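Skilled visa points change – what the October round numbers show

Forum: Migration and Settlement > Policy and Statistics

stindel_obs
The October invitation round figures are up. Total invitations were 2000, of which 247 went to the regional stream. The regional share has dropped against the previous round, although the department's summary describes it as stable. Has anyone reconciled the two?

bravo_echo
The summary uses a rolling average over four rounds. On that basis the share is flat. On a single-round basis it fell. Both are correct, but the table footnote should say which method applies, and it doesn't.

quollside
Rolling averages are standard for small streams. One employer nominating a batch of 50 welders would otherwise look like a policy shift. I don't see a problem.

stindel_obs
The problem is that nominations and invitations are counted at different stages. A nomination lodged in one round can be invited in the next. Averaging hides the lag – it doesn't remove it.

trindska
Agree with stindel_obs. I keep my own spreadsheet of the published rounds and redo it each time the tables are revised.
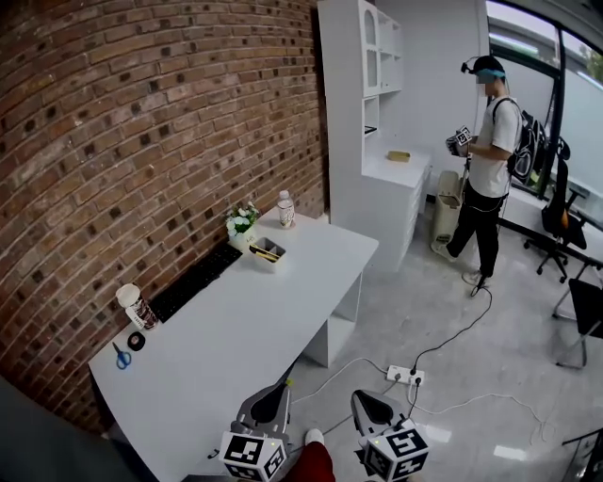
Re: Skilled visa points change – method for the lag

trindska
Method, for what it's worth:

1. Take the nomination count by lodgement month.
2. Shift it forward one round.
3. Divide regional invitations by the shifted count.

The ratio is steadier than the published share. It breaks down when the occupation list changes between rounds.

quollside
Shifting by exactly one round is an assumption. Storari's newsletter put the median at closer to two for trades. Health occupations move faster. You would need separate lags by occupation group, and the public tables don't go down to that level.

bravo_echo
They did until the format changed. Cells under 200 are now suppressed, so most regional occupations are blank.

trindska
Fair point on trades. I'll run it with both lags and post the two columns side by side.

quollside
Fine, but label it as an estimate. The last one of these got quoted in another forum as an official figure.

stindel_obs
I've emailed the statistics area about the footnote. Will add the reply to this thread if I get one.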